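Home | Projects | Reports | Teams | Contact

Equipment Plan for the Drawer-Opening Station
Posted in January by Iqra Zaidi and Kamran Lodhi

We use cookies to remember your settings. Accept | Manage

1. Background

Our project asked what it would cost to keep one small robot arm station running for a second semester. The task is opening and closing the drawers of a cardboard storage unit. We already had the arm and the table. What we did not have was a list of what gets used up, what has to be bought again, and how much money to hold back.

The department gave us a limit of $719. We treated tax and shipping as part of that limit.

2. Storage units

We compared two suppliers. Brotby sells a plastic drawer unit that would last longer, but it only comes in one size and the drawers have no window. Harkus sells plain cardboard units in packs. We chose cardboard. It is cheap, and a crushed panel does not stop work if there is a spare on the shelf.

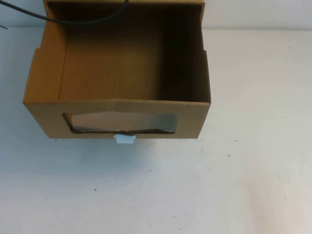 Zubaida Shaikh asked why we would plan a whole semester on cardboard when one plastic unit costs less than two packs. She thought the drawer fronts would go soft at the pull tab, and that we should at least price one plastic unit as a backup. We added a line for it in section 5.

We also considered making our own units from flat sheets. Cutting the windows by hand takes too long, and no two would match.

3. The arm and gripper

The arm is the expensive part, so most of our planning went into not having to replace it. We set aside money for one spare set of fingers. Horitz quoted $50 for the set. Tiwari quoted less but could not give us a delivery week, and a late part would cost us lab time that we cannot get back.

Reach was the other question. The unit has to be far enough from the arm that a drawer can come out without hitting the fingers, and we wanted to know this before paying for a bigger table.

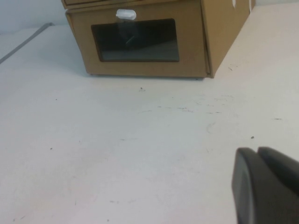
Figure 2. Drawer front and pull tab, with the gripper fingers at lower right.

After going over the layout we dropped the bigger table. It would have taken $330, almost half of the budget, and the present one leaves enough open surface in front of the unit.

4. Cables and small parts

Small parts were missing from our first draft. Rania Hattar, our lab partner for the cost review, pointed out that zip ties, cable sleeves and screws never show up in a plan and always show up on a receipt. We now list them as one item, with a fixed amount for the semester.
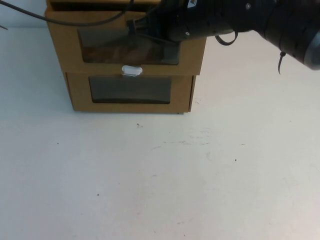 Figure 3. Gripper in front of the upper drawer. Zip ties hang from the arm.

Longer cables are on the list as well, but only as second priority.

5. Budget

Cardboard units, 3 packs: first priority
Spare fingers, one set: $50, first priority
Zip ties, sleeves, screws: first priority
Longer cables: second priority
Plastic unit as backup: second priority
Larger table, $330: not requested

The work surface was harder to place. Waqas Qureshi wanted a replaceable cover sheet in the first group, on the grounds that a mark on the surface can be confused with a small object when we go through the recordings.

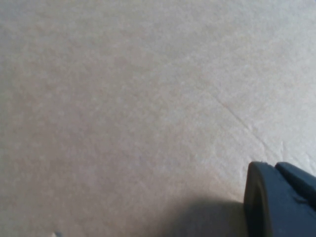
We put the cover in the second group for now. If the first order comes in under the estimate, it moves up ahead of the longer cables. The plastic unit stays last.

6. Open items

The Harkus price is only good through the end of the month, so that order needs a signature first. We still have no written quote for the sleeves. Kamran will update the table of costs when both are in.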